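The Reading Room at Skarkby, One Year On
December 29, 2023

It has been my practice to close each year on this blog with a short account of a single undertaking. In previous years I have written on the repair of the garden wall and on the correspondence of my late aunt. The present entry concerns the reading room at Skarkby, which has now been open to the public for a full year, and which has taken up rather more of my evenings than I had intended to give it.

Readers who do not know the town may wish to have the outline. The room occupies the ground floor of the former ticket office on Khoo Street. It contains 390 books for loan, a long shelf of local papers, two armchairs and a writing desk. It is open on four afternoons a week and closes for the first fortnight of August. Membership is free to residents. Visitors may read on the premises but are asked not to remove any item.

The question most often put to me concerns the choice of books. The original stock came from three private houses and was heavy in sea voyages, sermons and the management of poultry. Larasati Osman, who has charge of the catalogue, was firm from the beginning that the collection should reflect what people in the town wished to read, and a notebook was accordingly placed by the door for requests. It was full by Easter. Detective novels were asked for most, followed by books on bread, books on grief, and an atlas recent enough to show the right borders. All of these have now been supplied. The sermons have been moved to the upper shelf, where they remain available on application to the desk.

I should record one disagreement, as it was conducted in good faith on both sides. It was proposed in the spring that fines be charged on late returns. I was in favour. Larasati was opposed, and argued that a person who owes a small sum on a book is a person who does not come back. We agreed to a trial without fines until September. At the end of that period 18 books were overdue, of which 11 were returned within the week after a postcard had been sent. I have withdrawn my proposal. The postcards will continue -- they show the old harbour at Skurkden and have been much admired, although the stamp is now a considerable expense.

The long table remains the least settled matter. A reading room requires one surface on which a newspaper may be opened to its full width without disturbing a neighbour, and our present table does not meet that requirement. It is a former kitchen table with a drawer at one end which strikes the knee. During the autumn I gave some attention to tables wherever I found them, and formed the view that a plain pale top is kinder to the eyes under lamps than the dark varnish I had always supposed proper to a library. Dimas Wijaya holds the contrary view, and considers that a white table in a room of old books would resemble a dentist's. The matter has been carried over to the new year.
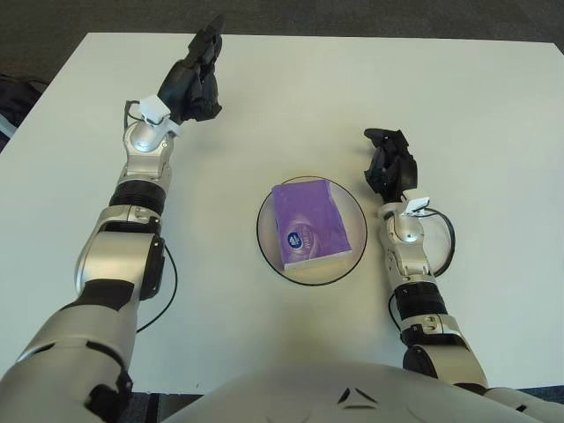
A white tabletop, seen from above.

The programme of evening readings was more successful than its first date suggested. On that occasion the heating failed and the audience consisted of Dimas, his mother and myself. We read aloud from a history of the salt trade with our coats on. By the summer the chairs were all taken, and a second row was borrowed from the chapel. The readings are held without a microphone. Each reader is allowed 20 minutes, and a small brass bell is rung at the end of that time regardless of where the sentence has got to. I had some letters about the bell. It will be retained.

The subjects were left to the readers themselves. We heard part of a translation in progress, a chapter on the habits of eels, two ghost stories, and a set of letters sent home from Prostosden by a young surveyor who disliked the food there and said so at length. The letters drew the warmest response. Several of those present remained behind to speak of similar papers in their own keeping, and a drawer has since been set aside for copies. Owners are asked to keep the originals at home, away from damp, and to write the names of the correspondents on a separate sheet and never on the letter itself.

On the subject of damp, the north wall has been treated. The books nearest to it were taken down in October and stood on end, slightly open, for nine days. Four could not be saved. One of these was a guide to keeping cellars dry, and I have ordered another copy, as it had been borrowed more than once.

A word is due on quiet. The rule at opening was silence throughout. It was observed by the adults and ignored by the clock, the door and a number of children who came in after school. From May the rule has been silence until three o'clock and low voices thereafter. This has divided our readers into two parties who seldom meet, and both have told me that theirs is the better half of the afternoon. The crossword in the daily paper is now photocopied each morning, following an incident in which it was completed in ink before noon.

As to money, the accounts for the year have been closed and may be inspected at the desk. Rent and heating were the chief costs. The sale of duplicates in June raised 200 pounds, a better sum than expected for a trestle in the rain, and it has been spent on lamps. There are five of them, with green shades, and they have done more for the room than anything else we have bought. On a dark afternoon they can be seen from the bus stop opposite, and people do come across.

There remain certain tasks for the winter. The catalogue is complete as far as the letter R. The step at the entrance is to be replaced with a ramp, for which permission was granted in November, and the work should be done before the spring readings begin. The poultry books are to be offered to the agricultural college, with the exception of one volume on ducks which has acquired a following. Offers of help with the cataloguing would be welcome, particularly from anyone with a clear hand, and may be left in the notebook by the door.

The room is closed until the second week of January. Books due in the meantime may be kept until it opens, or put through the letterbox if they are thin enough. Larasati asks me to add that the atlas is not thin enough -- it has been tried, and the hinge of the flap has had to be mended.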